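4. Folding the Drirnside hand towels

Okay, towels! I saved these for the fourth section of the guide because they're easy once your table is set up (see section 2 if you skipped it, I won't tell).

Before you start: put a cloth down on the table and pull it tight. Bare tabletops are slippery and your towel will skate all over the place. Mine creases a bit however much I tug at it, and small creases are fine.

1. Lay the towel flat, fuzzy side up, with one short edge facing you.
2. Smooth it from the middle out with the side of your hand.
3. Take hold of the near edge at two points, a little way in from each corner.
4. Lift both points together, and keep them level.

Note: if you pinch right at the corners, the middle of the edge sags a lot and you'll get a lump in the fold. Marek Ševčík swears by corners. We've agreed to disagree.
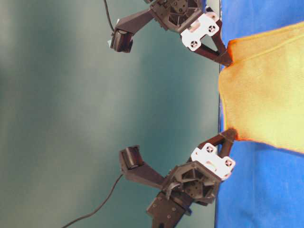
Color helps more than you'd think when you're learning this. I like a towel that stands out from whatever is under it, so I can check my edges at a glance. Yellow and orange on royal blue is great for that, and the deeper orange along the borders makes the edge easy to follow, even where the fabric ripples near the two held points. White on white is miserable (ask me about January).

5. Carry the lifted edge over to the far edge and set it down gently.
6. Let go of both points at the same time, then smooth toward the fold.
7. Turn the towel a quarter turn and fold once more.

Caution: don't yank! Towels this soft stretch along the hem, and a stretched hem never lies flat again.

If a small flap of fabric sticks out at the side, tuck it under before step 7. For the big Pluvance bath sheets, go to section 5.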